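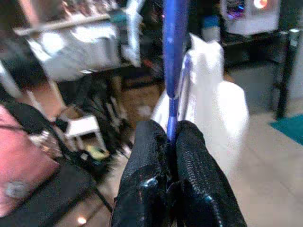 COLSTEAD, December

The Burkcombe program collects its examples in furnished rooms, among chair legs, cables and shelves that have not been cleared for the purpose. Each recording follows one short household task. In one, the two black fingers of the gripper close on a long blue rod while a white plastic bag hangs beside it.

Thin plastic is a particular interest of the Daneo group, which trains the learning system on the results. Its shape changes with every touch, and earlier models often lost track of it.

The current set holds 928 recordings from 13 rooms. Operators work in pairs, and a reviewer checks each file before it is accepted. Failed grasps are kept and labeled as such. A further five rooms, all at the Mahawong site, will be added in the spring.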